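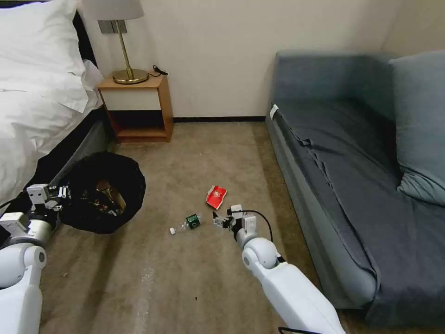

Room 315, nightstand and sofa side. Bottle and wrapper still on the carpet.

Print this ticket | E-mail this ticket

Wendow Guesthouse, Grivumberg
Rooms and furnishings

Subject: Room 315 - bedside lamp cuts out, sofa cover will not stay in place
Opened: 2021-10-29
Opened by: Ida Kleinschmidt, housekeeping
Assigned to: Raffaele Cocco, maintenance
Priority: normal
Status: closed, one part on order

Problem as reported

Two things in 315.

First, the lamp on the nightstand goes out by itself. The last guest mentioned it at checkout and said it came back when he moved it. I switched it on while I was doing the bed and it stayed on the whole time, so I can't say more than that.

Second, the blue-gray sofa. The seat cover is loose again and full of folds along the front edge. I straightened it on my last round and it looked fine when I left. The fabric is hanging down toward the floor. The small white tag is showing near the left arm and I don't know if it is supposed to be there or tucked in.

The room still needs its floor done. There is a plastic bottle and a red wrapper on the carpet, and some specks that need the vacuum. The bin by the bed has trash in it. I will do all of that after maintenance has been in, so please don't wait for me.

Log

Entry, Raffaele Cocco

Started with the lamp. It's the one with the white drum shade and the brass stem. Switched on, let it stand for 30 minutes, no fault. Then moved the base a little to the left, as if making room for a glass, and the light went out. Moved it back and it came on.

Checked the bulb first. It was seated properly. Swapped it with the one from the desk lamp anyway, same behavior. Put the bulbs back where they came from.

Next the plug. Fits tight, no play. Wiggled the cord at the plug end and the light stayed on. Wiggled it where it goes into the base and the light flickered. So the fault is at the base end of the cord. I have unplugged the lamp and put a paper tag on it. Please leave it off.

Ida, a question. Does the nightstand get pulled out when you vacuum?

Entry, Ida Kleinschmidt

Yes, it gets pulled forward so I can do the carpet along the baseboard. The lamp usually stays on top. I hold the stem with one hand.

Entry, Raffaele Cocco

That would do it. The cord runs off the back right corner of the nightstand and there isn't much slack, so every time the nightstand comes forward the cord pulls at the base. From now on please unplug the lamp and set it on the bed or the sofa before moving anything.

Opened the bottom of the lamp in the workshop. One wire had worked almost free of its screw, and the little clamp that should hold the cord was cracked through. Tightened the wire. The clamp can't be repaired. Asked Huguette to order one from Kröger, where we got the lamps.

Entry, Huguette Renaud, front desk

Clamp ordered. Kröger only sells them in bags of 11, so we will have spares for the other rooms. They could not give me a delivery day.

Is the lamp safe to put back in the meantime? I have someone asking for a quiet room at the back and 315 is the one I would offer.

Entry, Raffaele Cocco

No. Use a spare from the linen room shelf until the clamp is in. There's one with a plain shade that fits on the nightstand. It doesn't match but it works.

Now the sofa. The cover is the loose Erum type, one piece for the seat and separate from the back. It is held only by being pushed down into the gap behind the seat. There are meant to be foam strips that go into the gap on top of the fabric. I found none in 315. Looked in the closet and under the bed as well.

Tried rolled towels in the gap as a test. Sat down and stood up a number of times. The cover moved a little at the front but stayed in at the back. Without the towels it came out the second time I sat down. So it's the missing strips and not the size of the cover, which was my first guess.

Entry, Ida Kleinschmidt

The strips may be in the laundry cupboard. When the covers were washed in March we took everything off at once and there was a bag of foam pieces left over. I thought they were packing from the new pillows.

Entry, Ida Kleinschmidt

Found them, top shelf, behind the blankets. Gave the bag to Raffaele.

Entry, Raffaele Cocco

Correct strips. Fitted them in 315. The way to do it, for whoever has the room next:

Take the light blue cushion off and put it somewhere clean.
Lay the seat cover flat and pull it forward until the front edge hangs even from arm to arm.
Push the back of the cover down into the gap with a flat hand. Start in the middle and work out to both arms.
Press the foam strips in on top of it. They go in with the narrow side down.
Smooth the front last. Some wrinkles will stay in this fabric unless it's ironed.

The white tag is the care label. It is sewn into the seam, so please don't cut it off. I folded it under on the left side and it stays there if the cover is pulled straight.

I had the bin out of the way while I was at the bed side of the sofa and put it back where it was. The black bag in it is much bigger than the bin needs, and the rolled rim ends up thick. Not a fault, but if we have smaller bags they would be easier.

Entry, Ida Kleinschmidt

We have smaller ones on the cart, I will use those up here. Floor done, bottle and wrapper gone, bin emptied, carpet vacuumed. The faint lighter streaks in the carpet are still there after vacuuming. I left them alone. If someone wants them treated it should be a separate ticket.

Wiped the nightstand and the lower shelf. Spare lamp is in and working. I unplugged it before I moved the nightstand.

Entry, Huguette Renaud

Room is back on the list. I have put a note on it that the lamp is a stand-in.

Separate question from Yung-ching Lui, who has the floor below. Her sofas have the same covers. Should she look for strips too?

Entry, Raffaele Cocco

Yes. Push a hand into the gap behind the seat. If there's nothing firm in there, the strips are missing. There are enough left in the bag for two more sofas, and it's now on the workbench with a label on it.

Closing the ticket. The original lamp stays in the workshop until the Kröger clamp arrives, then I fit it and swap the lamps back.

Print this ticket | E-mail this ticket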